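Koster Two-Hand Gripper Kit
£1,904 the pair -- stand-alone handle £421 less if you send an old one back

I sell these because I use them, so here's what I'd budget for. The kit gets you two hand-held grippers with orange finger pads and printed markers on the fingers. Put £500 aside for the booth as well: black cloth, clips, a plain wooden table. Mine came from Totuvero and I've never bothered ironing it.

Spare pads come in packs of 6. Order one at the start, you'll want it by February. 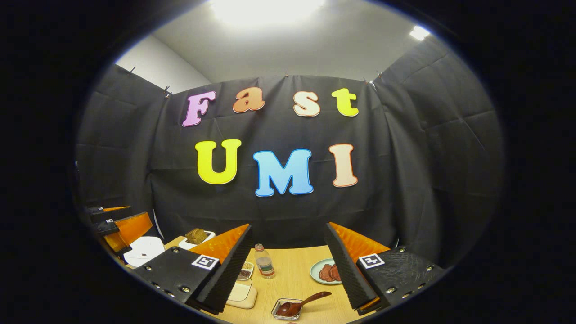
Food and crockery are the other thing people forget to cost. A glass dish, a spoon, a little bottle, a plate or two -- it's pennies next to the grippers, but it does add up over a long job. Delivery from Prirkbridge is included.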